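# Quiénes somos

Bulloveck empezó con una factura. Nuria Carrasco llevaba la producción de una planta de envasado y había pagado un brazo que, según el folleto, «aprendía solo». Tardó un trimestre en coger la primera pieza sin tirarla. Nuria guardó el folleto, dejó la planta y abrió un taller para montar y cuidar celdas de otra manera, o al menos para decir antes de cobrar qué es lo que no van a hacer.

Somos cinco personas. Nuria trata con los clientes y suele desanimar a la mitad. Brock MacPherson monta la estructura y los raíles. Kirsty Maihi se ocupa del seguimiento óptico y de la calibración. Chantal Arsenault graba las demostraciones y revisa las tomas. Tyson Gosselin repara lo que los demás rompemos, y también lo que llega roto de fábrica.

## La celda Dilten

Casi todo lo que sabemos lo hemos aprendido cuidando una sola celda, a la que llamamos Dilten. Sirve para grabar tareas de manipulación: una persona trabaja con una pinza en cada mano, el sistema sigue los marcadores y el movimiento queda registrado para entrenar después a un brazo. Suena limpio en una presentación. En el taller, la mayor parte de la jornada se va en mantenimiento.

Antes de cada sesión se comprueba que las placas de marcadores no tengan holgura. Una placa que baila un poco no da ningún aviso: el programa sigue grabando tan contento y los datos salen torcidos. Tiramos 302 tomas por un tornillo flojo antes de poner esa comprobación por escrito, y desde entonces desconfiamos de cualquier pantalla en verde.
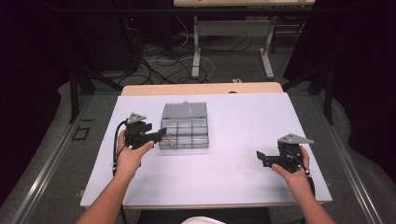 Luego vienen los cables. Cada pinza arrastra el suyo y, si tira de la muñeca, el operador corrige sin darse cuenta y el modelo aprende la corrección. Hemos probado brazos articulados, muelles y un carrete de Bergeron bastante caro que acabó en un cajón. De momento dejamos bucle suficiente y lo revisamos a mano. Si alguien tiene un sistema mejor, que lo traiga y lo probamos, pero una semana entera, no una tarde.

Las mordazas se cambian a las 1100 tomas. El número no es científico; Tyson vio que a partir de ahí los cierres empezaban a variar y lo fijó. Un proveedor nos aseguró que las suyas duraban «indefinidamente». Duraron 49 tomas con cajas de plástico liso.

## Lo que hacemos y lo que no

- Montamos celdas de grabación y las calibramos en casa del cliente.
- Reparamos pinzas, soportes y cableado, también de equipos que no vendimos nosotros.
- Formamos a los operadores. Kirsty no firma la puesta en marcha hasta que alguien del cliente sabe recalibrar sin llamarla.
- No garantizamos que un modelo vaya a funcionar con trescientas demostraciones ni con tres mil. Hemos visto las dos cosas salir mal.
- No hacemos vídeos promocionales a doble velocidad.

El proyecto Drutdale, del que nos preguntan a menudo, sigue abierto. El objetivo era que la celda se recalibrara sola al empezar el día. Chantal opina que falta poco. Brock lleva oyendo eso desde marzo y sigue guardando la varilla de calibración en el mismo gancho.

## Visitas

El taller se puede visitar con cita previa. Pedimos a quien venga que traiga la pieza real con la que piensa trabajar, con sus rebabas y sus etiquetas mal pegadas, y el manual del equipo si lo conserva. La primera consulta no se cobra. La hace Nuria, así que conviene venir con paciencia.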